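Pamden Housing Residents' Forum
Board: Services and Facilities
Thread: Open day at the Akl building, bed-making demonstration

Posted by Residents_Liaison
7 Jun 2024

Members are advised that a report of the open day at the Akl building has been placed in the reading room. The principal item was a demonstration by Wollov of its Trokix robot, which is being considered for bed-making and linen work in the supported flats. The report is open for comment in this thread. Please keep remarks to the demonstration itself. Questions on rents and service charges have their own board.

For those unable to attend, the order of the afternoon was as follows. Visitors were received in the ground floor lounge and given a short talk on the work of the linen service, which at present changes 394 beds across the estate. They were then taken up in small parties to one of the show flats, where the fitted sheet was dealt with first and the duvet cover second. Questions were taken in the lounge afterwards.

Posted by corridor_nine

I attended with the second party and wish to record my thanks to the staff, who were courteous throughout. I have two reservations.

The first concerns time. The fitted sheet took considerably longer than any member of the linen staff would need, and the presenter did not give a figure when asked. If the service is to be judged on cost, the time per bed must be published.

The second concerns the standard of finish. The existing service agreement states that bottom sheets shall be "secured at all corners and reasonably smooth". I should like to know how "reasonably" is to be read when the work is no longer done by hand.

Posted by Nour Rizk

I am grateful to corridor_nine for raising the matter of finish, as my own party discussed it at some length on the stairs.

In our session the presenter explained that the fitted sheet is treated as two jobs. The corners are brought over the mattress and tucked, and the top is then drawn flat. He said that the first job is now fairly dependable and that the second remains the weaker of the two, particularly with thin cotton and particularly where one side of the bed stands against a wall. I attach a view of a bed in a light grey fitted sheet, with the wall close along one side. The creases run in long wavy lines over the top, and the corner nearest the front is gathered where it goes round the mattress.
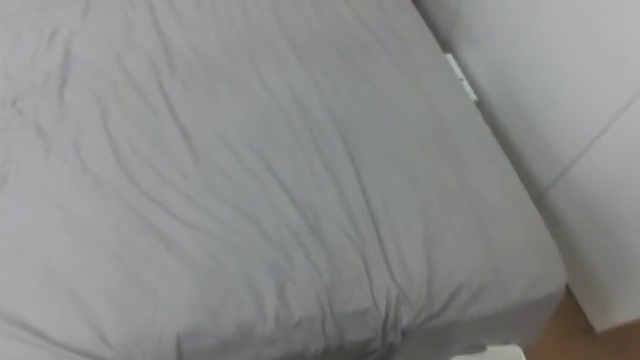 Nizar Kanaan asked whether any resident had been consulted on how smooth a sheet needs to be before it is acceptable to sleep on, and added that he would not himself object to creases provided the corners held through the night.

I cannot answer for the residents generally. No survey was mentioned at the open day. For my own part I would accept creases in a bottom sheet. My mother would not, and she is a tenant of the supported flats.

Posted by corridor_nine

With respect to both contributors, the agreement is not a matter of what each of us would accept. It was negotiated in December after a long run of complaints, and the wording on smoothness was included at the request of residents with fragile skin, for whom a heavily creased sheet is a cause of soreness. I would oppose any relaxation of it.

Posted by linen_room_east

I write as a member of the linen staff and in a personal capacity.

It should be understood that we also leave creases. A fitted sheet that has been through the dryer and folded in a stack does not lie flat on a mattress without a good deal of pulling, and on a busy morning it receives one pull on each side and no more. The beds against walls are the worst of the work. One has to kneel on the mattress or drag the whole bed out, and most of the back injuries in our section come from that. If a machine can be made to do the wall side, I would welcome it, creases included.

What I did not care for was the suggestion in the talk that the machine would "release staff for other duties". The duties were not named.

Posted by Nizar Kanaan

The point about beds against walls is well made. I put it to the presenter in the lounge, and was told that Wollov regards the wall side as the harder test and had chosen to include it for that reason. I thought this to the company's credit. A demonstration on a bed in the middle of a large room would have told us very little about our own flats.

I would ask corridor_nine to consider that a trial is not an adoption. The proposal before residents is for four flats only, with the present service continuing in all others.

Posted by corridor_nine

I have considered it. A trial in four flats is still a trial on four people's beds. I should wish to see their written agreement, and a named person to telephone when a sheet comes off in the night.

Posted by Residents_Liaison

The following replies have been obtained and are given in the order in which the questions were raised.

Time per bed: Wollov has agreed to supply timings for the fitted sheet and the duvet cover separately. These will be posted in the reading room on receipt.

Standard of finish: the wording of the service agreement will apply to the trial without change. Any bed that does not meet it will be remade by linen staff on the same visit.

Consent: written agreement will be sought from each tenant, who may withdraw at any time. A telephone contact will be provided.

Staff duties: this question has been referred to the head of facilities. No reply has yet been received.

Cost: the linen service handled 2,832 bed changes in the last quarter. A charge of £300 a month has been quoted for the trial, to be met from the facilities budget and not from service charges.

Posted by linen_room_east

Thank you. I should be obliged if the reply on staff duties could be posted here as well as in the reading room, as several of us do not have a login for the latter.

Posted by Nour Rizk

May I ask whether a further open day is planned? My mother was unable to manage the stairs and would like to see the duvet cover done. She has strong views on duvet covers.

Posted by Residents_Liaison

A second session is under discussion, to be held in a ground floor flat. Tenants of the supported flats will be offered places first. Notice will be given on this board.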